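Teleoperated demos: operator keeps losing the cloth between the two hands

We are recording demonstrations for a two-arm bedroom tidying task at our Drorncombe site. The operator drives both arms remotely and the robot is meant to learn from the recordings. Hands are multi-fingered, with one wrist camera per hand and one head camera. So far we have 281 episodes.

Rigid things are fine. With cloth, the operator picks it up with both hands and lifts it, and then in a good share of the episodes one hand lets go early or the fingers close on nothing. The policy we trained on the first batch has copied this. It lifts, hesitates, opens one hand and starts again.

Should I throw out every episode with a fumble in it and start over, or is there something I should change in how we teach the task first? The operator works mainly from the head view and says the wrist views are no help once the hand is close to something. 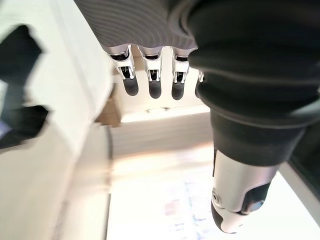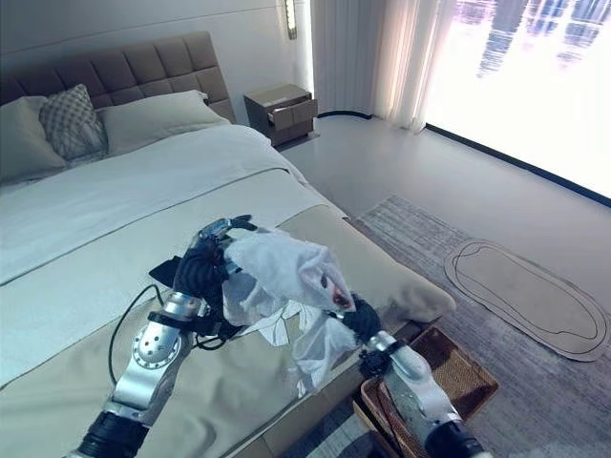 Wrist view first, then the head view over the bed, with the white cloth held in both hands.

Software is Flikier 2, mostly default settings. I can post the config if anyone wants it.

Posted by drorncombe_lab

quinlanbench

Don't throw them all out. Sort them first. We did a similar job with towels and ended up with two piles.

The first pile is episodes where the operator fumbled and then recovered in a sensible way, for example by lowering the cloth to the bed and taking a new grip. Keep those. The policy needs to see what to do after a bad grip, because it will get plenty of its own.

The second pile is episodes where the operator stopped to think. Long pauses in mid-air are worse than drops. The robot sees a cloth held still and has no way of knowing why the next move happens when it does. Trim the pauses if your tool lets you, and drop the episode if the arms drift during the pause.

On the teaching side, I would change the following before recording any more.

Agree on one way of picking up the cloth and write it down. Left hand first, then right, or the other way about, but the same every time. If you have more than one operator, have them watch each other's recordings before they start.

Close the fingers further than looks necessary. People driving remotely can't feel the cloth, so they stop when it looks held. Thin fabric needs the fingers properly shut. In your head view the cloth is bunched up between the hands, and in a bunch like that it is very hard to tell from above how much is really gripped.

Ask for slower lifts. Ours were set at the operator's natural speed and the video lagged a little behind the arm, so the operator was always correcting something that had already changed. Halving the speed scale got rid of most of the early releases.

As for the wrist view, I agree that it is poor for the person. In your wrist picture the black thumb sleeve takes up most of the right half and the thing on the left is too near to be sharp. It may still be useful to the policy, so record it even if the operator ignores it.

brokon_user

How many episodes do you need? I have seen people say 3,000 for cloth but that seems like a lot. Following this.

Also check your gloves are calibrated if you are using gloves. Mine drift after lunch.

tendonandcable

Mostly agree with quinlanbench, with one difference. I wouldn't trim pauses by hand. Cutting frames out of the middle can leave a jump in the arm position, and that caused us more trouble than the pauses did. We marked the bad stretches and left them out of training, with the full recording kept on disk.

I would also have one person guide the arms by hand for a few runs, if yours can be put in a free-moving mode. Stand behind the robot and move both wrists through the lift while someone else works the fingers from the console. You won't want to use those runs for training, as your hands will be all over the head camera, but the operator gets to see what a comfortable path looks like – ours had been reaching much too far forward with the elbows nearly straight.

Retrain on a small sorted set before you record more. If the hesitation is still there, look at the release labels next.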